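The stool that comes in a bag

Flat-pack furniture used to mean an Allen key and a lost evening. The newer sort is made of white plastic tube and a piece of cloth, and it is supposed to go up without tools. Zalo, from Ots, is one of these. It is a low frame with four legs and a fabric panel, and it packs down into a bag.

I put one up in my kitchen in Irivcombe. The leaflet allows 17 minutes and I took almost double that, mostly through fitting the cloth too late. 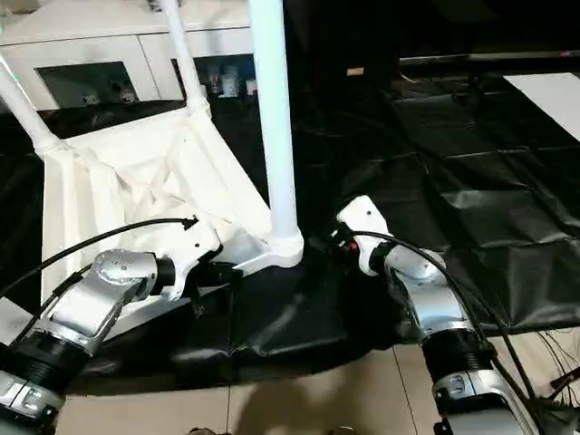 The order matters more than strength. The fabric has a sleeve at each corner, and it needs to be on the tubes before the joints are pushed home. Once the frame is tight there is very little slack to work with. I had to pull two corners apart again, which hurt my thumbs and left a crease in the panel.

White parts on a pale floor are also easy to lose. Put down something dark first. A plastic dust sheet will do, and it saves the tubes from scuffs.

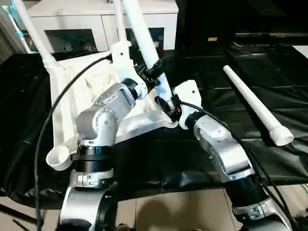
Inese Petrauskas thinks the sleeves are the weak point of the whole idea. She has put up five of these frames and says the stitching goes long before the plastic does. Her advice is to roll the fabric down the tube a little at a time, like a sock, and never to drag it from the far end.

I tried that on my second go and it was quicker. The legs were simple after that. Each one goes in with a push and a slight twist, and the frame can stay on its side until all four are in. 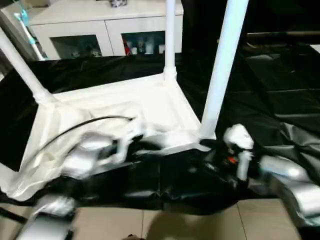
Hedton Magazine | Home and Garden Desk

Ivars Laur keeps his frame up all year and uses it for seed trays. Mine is going back in its bag, so I wanted to know how it came apart. Pull the legs first, then the corners, and leave the cloth until the end.
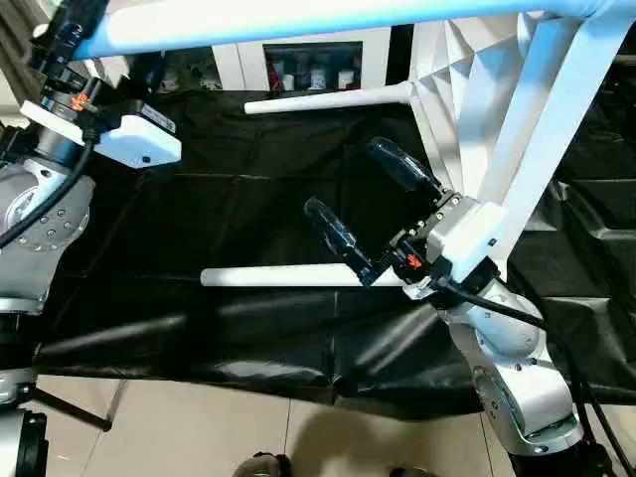
Keep the loose tubes together with a bit of string, as the bag has no pockets. The long ones go in first. Fold the fabric loosely and lay it on top, where the ends can't catch it. Any marks on the plastic come off with warm water and washing-up liquid.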